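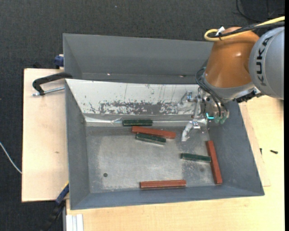
Members' visit to the Waltness workshop

Over 400 people signed up for this year's open day at Waltness, so our group was split in two and the second half will go in July. Those of us in the first half spent most of the morning at the bin picking cell, where Hajnalka Pap runs the bench and answers questions.

The task is an old one in small factories. Parts arrive in a bin, lying any way they like, and somebody has to take them out one at a time and pass them on. At Waltness the parts are plain bars, long red ones and shorter green ones, and the arm is a KUKA with a metal gripper. Two gray bins stand one behind the other on a wooden table, held with ordinary clamps. Visitors were allowed to throw the bars in themselves.

Pap said the hard cases are bars that touch each other and bars lying along a wall, where the finger has little room to get down beside them. She lets the software, called Omis, choose which bar to go for first. During our visit it made 9 tries and got 8 bars out. The miss was a long red one – it slipped and the arm went back up without it.

Hammad Baloch asked why the bins look so worn. Pap said they have been through 3041 picks since the bench was set up, and a new bin would be scratched within a week anyway.

Lunch was in the canteen across the yard. Parking at Waltness is tight, so the July group should use the Flastanmont lot and walk over. Bring closed shoes. Names for the second visit go to Hammad by 28/06/2021.

12 shares | 3 comments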